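공구 정리 발표 원고 (발표자용 메모)
발표 08/04/2024 / Noman Tarar / Warnby 정비동 교육실

시작 전에 확인할 것. 마이크는 왼쪽 단상에 있는 것을 쓴다. 뒷줄에서 화면 아래쪽이 잘 안 보인다고 하니 글자가 있는 장은 천천히 넘긴다. 유인물은 끝나고 나눠 준다.

1. 인사와 주제
안녕하세요. Warnby에서 공구실을 맡고 있는 Noman Tarar입니다. 오늘은 렌치 이야기만 하겠습니다. 드라이버와 소켓은 6월에 따로 다룹니다. 정비 일을 하는 분이면 다 아는 내용이 섞여 있을 텐데, 새로 오신 분들이 있어서 처음부터 갑니다.

2. 트레이와 렌치 (그림 세 장, 이어서 넘김)

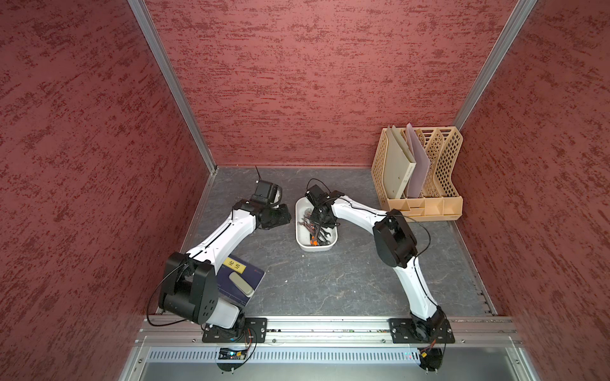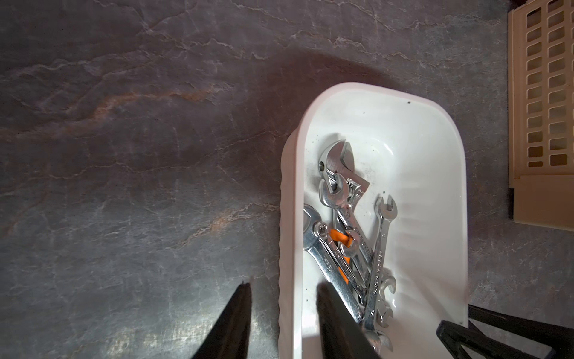 흰 트레이와 그 안의 렌치

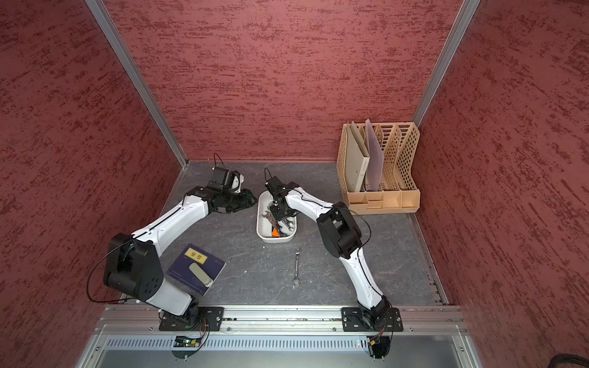 3. 왜 한데 쌓아 두면 안 되는가
작업이 끝나면 공구를 전부 통 하나에 넣는 분이 많습니다. 저도 오래 그렇게 했습니다. 넣을 때는 빠릅니다. 꺼낼 때가 문제입니다. 렌치는 길이와 머리 모양이 비슷해서 겹쳐 있으면 치수를 읽을 수가 없습니다. 각인은 대개 자루 쪽에 있는데 자루끼리 포개지기 때문입니다. 결국 하나씩 들어서 보고 다시 내려놓게 됩니다.
작년에 우리 공구실에서 반납 기록을 들여다봤습니다. 등록된 수공구가 736점인데 그중 렌치류가 100점이 넘습니다. 반납 칸이 틀린 건은 렌치가 제일 많았습니다.
(여기서 잠깐 쉬고, 비슷한 경험이 있는지 물어본다. 대답이 없으면 그냥 넘어간다.)

4. 종류부터 나누기
치수보다 종류를 먼저 나눕니다. 순서를 바꾸면 두 번 일하게 됩니다.
몽키 스패너는 따로 뺍니다. 턱 폭이 조절되는 공구라 치수 줄에 끼울 자리가 없습니다. 넣기 전에 턱을 끝까지 닫습니다.
양구 스패너는 양쪽 치수가 다릅니다. 작은 쪽 숫자를 기준으로 세웁니다. 큰 쪽으로 세우는 현장도 있으니 외부에 나가면 그쪽 규칙을 따르세요.
콤비네이션 렌치는 한쪽이 열린 턱, 다른 쪽이 링입니다. 링을 위로 가게 통일합니다. 우리 벽걸이 판이 링을 거는 방식이라 그렇습니다.
옵셋 렌치, 흔히 복스라고 부르는 것은 링 안쪽이 12각인지 6각인지 봅니다. 12각은 좁은 데서 각도를 잡기 쉽고, 6각은 닳은 볼트에 씁니다. 섞여 있으면 급할 때 잘못 집습니다.
손잡이에 색이 있는 공구는 맨 마지막에 넣습니다. 어디 있어도 눈에 띄니까 자리를 먼저 줄 필요가 없습니다.

5. 닦기
칸에 넣기 전에 닦습니다. 마른 천으로 한 번, 기름이 묻었으면 세정제를 천에 묻혀서 한 번 더. 세정제를 공구에 바로 뿌리지 마세요. 몽키 스패너의 조절 나사 쪽으로 들어가면 안에 있던 윤활유까지 빠집니다.
크롬 도금은 물기만 잘 닦으면 오래갑니다. 벗겨지기 시작한 것은 손을 벨 수 있으니 빼서 공구실로 가져오세요. 교환해 드립니다.
트레이도 닦아야 합니다. 바닥에 쇳가루가 남아 있으면 닦은 공구에 도로 붙습니다. 밝은 색 트레이를 쓰면 먼지가 바로 보여서 저는 그쪽을 권합니다. 검은 트레이를 쓰는 조는 일주일에 한 번 뒤집어서 터세요.

6. 칸과 라벨
Cuesta 서랍장을 쓰는 조는 폼을 파서 자리를 만듭니다. 폼은 렌치 두께의 절반 정도만 파세요. 깊게 파면 손가락이 안 들어갑니다. 파는 법은 유인물 뒷장에 그려 놓았습니다.
Jovum 라벨은 서랍 앞이 아니라 칸 안쪽에 붙입니다. 공구를 빼면 글자가 보이게요. 빈칸을 보고 무엇이 나갔는지 알 수 있어야 합니다.
서랍 하나에 70점 넘게 넣지 않습니다. 레일이 처집니다.

7. 이동할 때
현장에 나갈 때는 필요한 것만 트레이에 담아 가도 됩니다. 이때는 굳이 줄을 세우지 않아도 괜찮습니다. 머리를 한쪽으로 모으는 정도면 충분합니다. 무거운 것을 아래에, 몽키 스패너는 맨 위에 둡니다. 돌아오면 트레이째 선반에 올리지 말고 그 자리에서 서랍으로 옮기세요. 트레이째 올려 둔 공구는 다음 날에도 그대로 있습니다.
Colla 반납대는 오후에 붐빕니다. 점심 전에 반납하면 줄을 안 섭니다.

8. 질문
예상 질문: 개인 공구도 같은 방식으로 해야 하나. 답: 의무는 아니지만 공용 서랍에는 넣지 말 것. 자루에 이름 표시.
예상 질문: 인치 공구는. 답: 아래 칸에 따로, 라벨 색은 노랑. 밀리 공구와 절대 같은 서랍에 두지 않는다.
시간이 남으면 앞에 나온 분에게 종류 나누기를 직접 해 보게 한다. 연습용 렌치는 단상 밑 상자에 있다. 끝나면 수량 확인하고 유인물 배부.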